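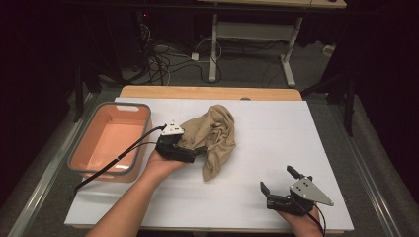 We stopped buying paper towels in February, and a few people have asked how it went, so I'm writing it down while I still remember the early part.

The reason was storage. We moved to the apartment on Bostance Street last winter and the kitchen has one closet, narrow and deep, with the water heater at the back of it. A bulk pack of paper towels took up the whole lower half. I was moving it every time I wanted the broom. When that pack ran out I didn't replace it, and I told myself we would see.

What we had in the house was a pile of dish towels that had come from various places over the years, some from my mother, some from a set I got as a wedding present, and one printed with a calendar that I have never liked but can't seem to wear out. I also cut up two old bed sheets. The flat one gave good squares. The fitted one was thin in the middle and I only got pieces from the sides.

I did not hem them at first. I thought it wouldn't matter for rags. After the first wash there was a knot of threads wrapped around everything else in the machine and I had to cut it loose with scissors. My neighbor Safta Tănase has a sewing machine and offered to run a zigzag stitch around the edges if I pinned nothing and stayed out of the way. It took her an evening. I brought soup.

The main problem for the first month was what to do with a dirty cloth in the middle of the day. You wipe up some milk, and then you are standing there holding it. I tried hanging them over the faucet, but then there were four on the faucet. A lidded bin under the sink was worse, and anyone who has left a damp rag in a closed bin over a weekend knows how that went. Now they go over the edge of an open tub by the back door until they're dry, and then into the tub.

Washing is simple. Hot water, regular powder, no fabric softener. Softener leaves something on cotton that makes it push water around on the counter without picking it up. I had read this before and didn't believe it. I use Tellance powder from the Stoica market because it's on the bottom shelf and it's cheap. I don't have strong feelings about it. If the cloths start to smell even when clean, I soak them overnight in hot water with washing soda and run them again.

Grease I have not solved. A cloth that has wiped out a frying pan is never the same after that, and I don't want it in with the dish towels. For a while I used newspaper for pans, which works fine, but we only get the free weekly and it's thin. Diane Lévesque left a comment on my last post saying she scrapes the pan with a piece of stale bread and gives the bread to her dog. We don't have a dog. I now keep the calendar towel for this job and wash it alone by hand, and I suppose it will finally wear out.

I went back through our grocery receipts to see if we had saved money. I keep them in an envelope and most of the ink is gone, but from the ones I could read it looks like we were spending more than 200 a year on paper goods of all kinds, which includes napkins and tissues, and we still buy tissues. So the real number is smaller. I'd still call it worth doing for the closet space.
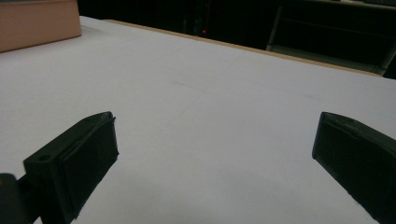

The white tabletop.

Folding is the part I thought I would mind and don't. I do it standing up after supper with the radio on. Squares get folded in half and in half again and go in the drawer to the left of the stove. Dish towels are folded in thirds so they fit the bar on the oven door. My sister-in-law, Raluca Rusu, rolls hers and says you can see them all at once that way. I tried it for a week and the drawer wouldn't close.

Guests are a separate question. Tincuța Barbu stayed with us for 7 days in the summer and on the second morning she came back from the store with a roll of paper towels under her arm. She set it next to the toaster and didn't say anything about it. We used it. Half the roll was left when she went home, and it sits on top of the refrigerator, and I take a sheet now and then for bacon.

I still need more of the medium size. The sheet squares are good for counters but too flimsy for the floor, and I don't like using the good dish towels down there. There is a flannel sheet in the hall closet with a tear near the hem, and I'm going to ask Safta when she has the machine out next.

Posted 11 Sep 2021. Comments are open, and if you know what to do about grease, please leave one.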